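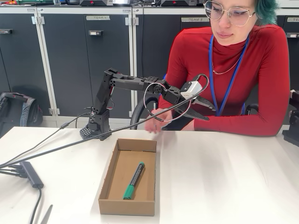
Cluromthorpe asks its desks to part with their pens

Staff at Cluromthorpe spent May clearing their tabletops, and 387 pens and markers have come out of mugs, drawers and one plant pot. Each desk now keeps its writing things in an open cardboard tray, which costs nothing and looks it.

"A green marker is a fine thing," said Joyce Kimaro, who runs the Irnomside office. "I had 2 that worked and a great many that didn't."

The spares go to Cirnholm -- dried-up ones excepted. Press enquiries: Wafula Urio, by email or in pencil.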